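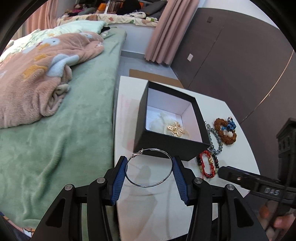 **pelelpilgrim** wrote:

OK so I finally finished Marar last night, true ending and everything, and I need to talk about the bell tower because I have been chewing on it all morning. I went in with a pure dodge build, light armor, no shield, the twin sickles from the salt cellar, and I died to the Warden so many times that I stopped being mad and started being impressed. What got me through in the end was the Hollow Ring, which I'd ignored for 12 levels (it looks like nothing in the inventory, just a thin silver hoop, pretty much the earring held up in front of the open black gift box). Equip it, parry once, and your next dodge costs no stamina. That's the whole fight! Why does the game never tell you this?

Anyway, I've got 97 hours on the file and I'm about to start New Game Plus. Is it worth carrying the sickles over or should I respec at the chapel and try a hammer? I've read the old thread, but half of it is from before the April patch and I don't trust any of the numbers in there.

---

**grubking** wrote:

Congrats on the Warden! Took me a week.

The game does tell you about the ring though. There's a note on the body by the lower lift, the one behind the wall you can roll through. It's written in that fake old-timey way so it's easy to skim past, but it's there.

Go hammer. Sickles fall off a cliff in NG+ because everything has more poise and you can't stagger the big knights anymore. I did the first third with them and switched at the tannery out of pure frustration.

---

**tofuknight** wrote:

Hard disagree with grubking. Sickles are fine in NG+ if you put the frost oil on them. Bleed got cut in April, frost didn't. I cleared the whole tannery without a stagger build and my total for the run was 332 deaths, and most of those were me falling off things.

The hammer is slow and you'll hate it coming off a dodge build. All your muscle memory is wrong for it.

---

**grubking** wrote:

332 deaths is not the argument you think it is lol

---

**tofuknight** wrote:

I said most of them were falling!! Have you seen the rafters in the tannery? The camera swings around behind that big chimney and you just walk off into space. That's got nothing to do with my weapon.

---

**pelelpilgrim** wrote:

Oh man, the rafters. I lost 595 embers up there, dropped into the vat, and couldn't get back to them before the rat thing got me. I turned the game off and went to bed.

I hadn't thought about frost oil at all. Where are you getting enough of it? I've only found the one merchant and she sells three a visit. I'm also kind of attached to how the sickles look, which I know is a bad reason, but I dress my guy up every time I get a new piece. He currently has the widow's circlet on and a bead charm on each wrist and he looks ridiculous and I love him. 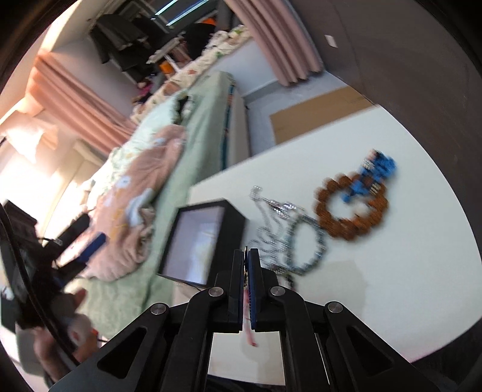

So I'd like to stay light if I can. Anything above medium load and the good charms don't show up under the gauntlets, and the roll turns into that sad little belly flop.

---

**Cempaka Rahman** wrote:

Frost oil: go back to Cotby after you ring the second bell. The fisherman moves indoors and his stock changes. He has it unlimited, and it's cheaper than the merchant by a lot. You do have to have spoken to him on the dock first, before the second bell, otherwise his door stays locked for the rest of that cycle. I missed him on my first file for exactly that reason.

On the weapon question I'm somewhere in the middle. Sickles are good up to the Pelel bridge and then they're a slog. What I did was keep the sickles main hand and carry the one-handed mallet for the knights. It's light enough that you stay under the medium threshold if you drop the lantern, and you don't need the lantern in NG+ if you remember where the pits are.

---

**grubking** wrote:

"if you remember where the pits are" is doing a lot of work there, considering who's in this thread

But yeah the mallet's a decent shout. I forgot it existed. Does it still have the weird delay on the second swing?

---

**Cempaka Rahman** wrote:

It does. You get used to it, or you just never swing twice. Hit, roll, hit.

---

**tofuknight** wrote:

I'm going to pretend I didn't read that, grub.

The Cotby tip is great, I've been farming mine off the ice dogs like an idiot. Is the dock conversation a one-time thing, or do you have to exhaust his dialogue? I talked to him once and he only went on about his boat.

---

**Cempaka Rahman** wrote:

Exhaust it. He repeats a line about herring when he's done. I think that's three rests at the shrine, though it might be two if you bring him the net.

---

**buvton_or_bust** wrote:

Lurker here, popping in to ask something slightly off topic. Has anybody gotten the Buvton door to open on the Switch version? On PC I had the key from the choir boss and it worked right away. On Switch I've got the same key, the same save point, and I get the "will not yield" message. I've reloaded, rested, quit out, all of it.

pelelpilgrim, for what it's worth, I'd keep the sickles. They're the most fun weapon in the game and it's your second run, who cares if it's slower.

---

**grubking** wrote:

Do you have the Hollow Ring on? Take it off and try the door. There was a bug where it counts as a cursed item for that one check. It got fixed on PC but I don't know if the Switch patch has gone out.

---

**buvton_or_bust** wrote:

THAT WAS IT. Took the ring off and the door opened. I spent two evenings on this. Thank you!!

---

**pelelpilgrim** wrote:

Good to know, I wear that thing constantly and I'd have been stuck too.

Right, plan is sickles plus mallet, no lantern, talk to the fisherman until he says herring. Starting tonight. grubking, if the knights flatten me at the bridge I'm respeccing to the hammer and you can say whatever you want about it. Does the circlet carry over to NG+, by the way, or do I have to do the widow's quest again?

---

**tofuknight** wrote:

Carries over. The charms do too, but you lose the upgrades on them, so spend your shards before you ring the last bell.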